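We use cookies to remember your settings on this site. Accept | Manage

Unit 3: Lighting and circulation in double-height workrooms
Notes by Yvette Bouchard

3.1 Daylight and fixed lighting

A double-height room with glazing along one side has a strong fall-off in daylight from the window line to the far wall. Electric lighting must cover the difference. In most fit-outs two types are mixed: recessed round fittings for the general level, and rectangular or linear fittings over the benches. Dark window frames increase contrast at the glass. Record frame colour on the survey sheet along with sill height.

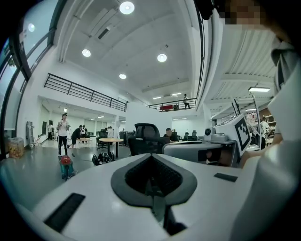 3.2 Edges and upper levels

A mezzanine edge needs a guard along its full length. Horizontal bars keep the view through but can be climbed; check the building's use before choosing them. Exposed ducts take up clear height. Measure to the underside of the duct, never to the ceiling.

Glazed double doors act as a mirror when the inside is brighter than the outside. Reflected fittings may confuse people walking towards them. Note any marking on the glass and the height at which it is fixed.
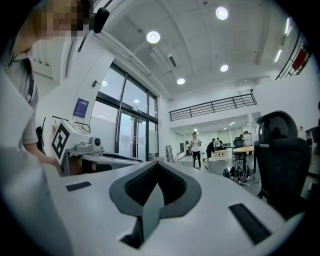 Low tables and round tables should be kept clear of the line between the entrance and the back of the room. Chairs on castors drift, so draw them in the pulled-out position.

Exercise: draw the room in plan and section, with every light fitting keyed by type. Hand in to Bence Dobos by 9 on Sunday. Reading: Lengyel, chapter 7.

Shares 44 | Comments 3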